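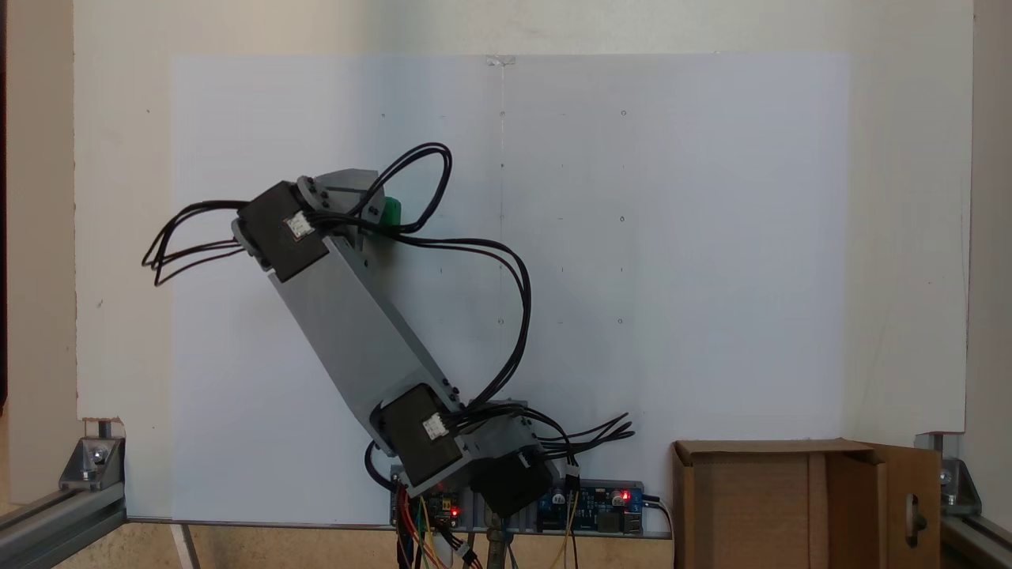 Public Access and the Omell Quarry Bill
Shobha Menon, State and Local Government, final report

My report looks at how a land access bill moved through the state legislature in May. The bill lets the Clillard company close 464 acres near Omell to hikers and hunters while it tests for gravel. The land is enrolled in a tax program that normally keeps it open to the public.

I read the committee record and the written comments. There were 1,421 comments, and 77 came from people with an Omell address. Most local writers asked for a shorter closure. The committee took up 3 amendments and passed one, which requires signs at each trailhead. 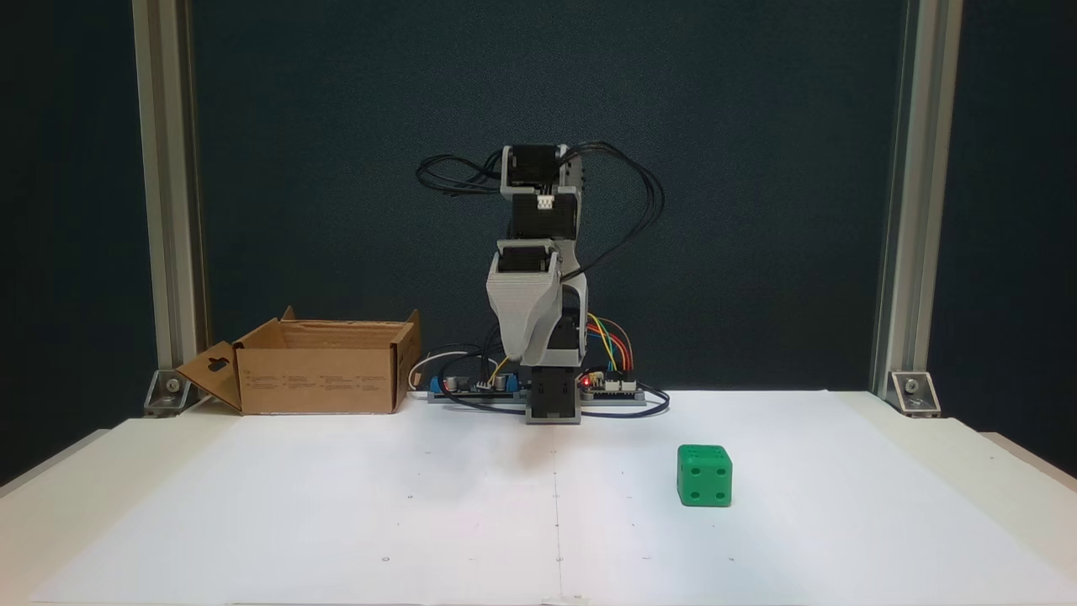 The hardest part of the bill to follow was the chain of references. Section 2 points to the forestry code, which points to the tax code, which points back to a definition in the bill. My first diagram of it looked like the black cables looping out on both sides of that arm — lines going everywhere before they reached the base. I redrew it with the tax code in the middle.

The D'Souza amendment would have paid the town of Pustach for lost trail use. It failed on a party line vote.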